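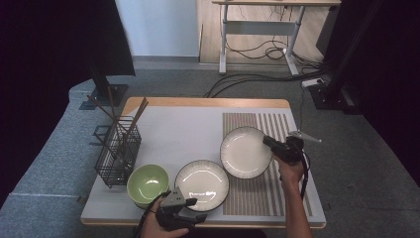

Laying and Clearing a Small Table: Placemat, Plates, Bowl and Chopsticks

Project report, Enda Daly
Submitted October 18, 2021

1. Purpose

The project compared ways of laying and clearing a small dining table where the plates share the surface with a bowl and a chopstick holder. The question came from the Helbridge student kitchen, where tables are reset many times a day and most chipped rims are found after clearing. A setting was judged on two points: whether each plate could be lifted without touching another item, and whether the finished layout matched the plan.

2. Items

The tableware consisted of white plates with a thin dark rim, a pale green bowl with a white rim, a striped placemat in tan and white, and wooden chopsticks kept in a black wire mesh holder. The table has a white top with a light wooden edge.

The plates are glazed and reflect overhead light strongly. This matters for checking, as a smear in the well of the plate can be hidden by glare. The fine grey streaks running out towards the rim are part of the finish and should not be recorded as marks.

3. Layout

The plan was drawn on a grid in the Tusby drawing package. The placemat goes down first and sets the position of everything else. The bowl stands to the left of the plates, and the holder further left, near the table edge. Chopsticks lean out of the holder at different angles, so the space above it was treated as occupied.
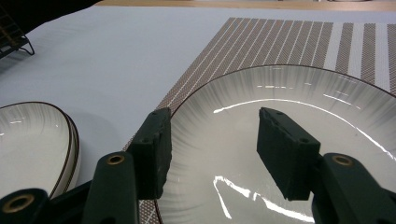
The woven placemat was kept for all trials. Its stripes give a straight line for judging whether a plate has drifted, and the dark rim shows clearly against the white ones. Plates placed half on the mat and half on the bare table were logged as a separate case, "overlap".

4. Results

The full log holds 467 placements. Overlap placements took longer to correct than any other case, and most of the correction time went on turning the mat back into line after the plate had been moved. Clearing from the back of the table forwards caused more contact with the bowl than clearing from the front.

5. Limits

Only one table height was used. The Savchuk method for scoring contact, used in the February pilot, was dropped because it does not separate a light touch from a knock. Prevum mats with a rubber backing were ordered and had not arrived by the time of writing, so the effect of a mat that grips the table remains untested.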